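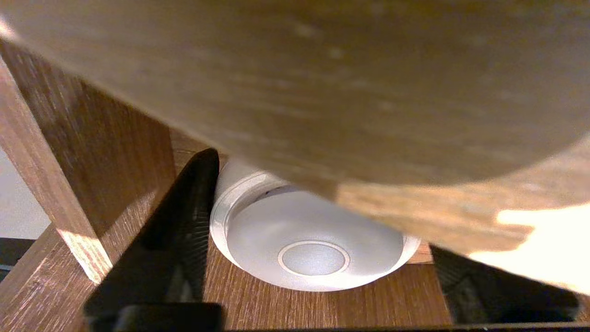 3 min read

Rernen Puts the Plates Away, Finally

Furniture maker's new wooden dish compartment is for people who own good white plates and stack them like laundry

OSTAPCHUK, October - Rernen, a small maker of kitchen storage, today announced the Dorora, a wooden compartment for plates and shallow bowls. It holds dishes. The company would like to be clear on that point, having read a good deal of recent kitchen advertising and come away unsure what some of the products were for.

The Dorora is made for the ordinary stack of glossy white dishware that turns up in most homes at some stage, often as a wedding present, and then spends its life at the back of a deep cupboard under a colander. In a Dorora the stack sits in its own wooden bay, and a dish can be turned with its underside facing out, foot ring and all. Rernen considers the foot ring an underrated part of a plate. It is the bit that touches the table, and it gets very little thanks.

"We were asked many times whether it could also charge a phone," said Uliana Moroz, who designed the range. "I said no. Then I was asked whether it could have a little light in it. I said there is a window in most kitchens. After that the meetings got shorter."

Moroz began the design after moving into an apartment in Ostapchuk with one base cabinet and a set of dishes meant for a much larger life. Her first version was too narrow for a dinner plate. Her second was wide enough for a dinner plate and too wide for the apartment. The one going on sale came a long while afterward, and she has asked that the versions in between be left out of this announcement.

The wood is left to look like wood. The grain runs wavy in one piece and straight in the next, and Rernen does not sort the boards to match. Customers who want every unit to look the same are welcome to buy one unit.

The Dorora comes in 2 sizes. The smaller fits inside a standard base cabinet. The larger stands on an open shelf, where guests will see it and, in the company's experience, say nothing. Both arrive assembled. Rernen did try a flat-packed edition, and 56 households agreed to build it at home. The company thanks them for their time and for the letters.

Care is simple. Wipe the wood with a damp cloth and dry it after. Put dishes in dry. An oil finish may be refreshed once a year, or whenever the owner remembers, which the company assumes will be less often.

The first run is 776 units, all made at the Ploltley workshop, the same building where Rernen has been turning out bread boxes and a slow-selling line of egg racks. The egg racks remain available. There are plenty of them.

"People keep asking what the story is behind it," Moroz said. "I had plates and they fell over. I don't know how to make that longer."

Availability

The Dorora goes on sale this October through the Rernen shop in Ostapchuk and by mail order. Orders placed by noon leave the workshop the next working day. The smaller size is listed as item 3145. The larger has not been given an item number yet, so please ask for "the larger one." Dishes are not included with either, and that applies to callers who have seen the picture and want those exact plates.

About Rernen

Rernen makes wooden storage for kitchens, mostly for things that would otherwise be in a pile. It is based in Ostapchuk, with a workshop at Ploltley.

Press contact

Uliana Moroz, Rernen. Samples can be lent to reviewers for a month. Please send them back without crumbs.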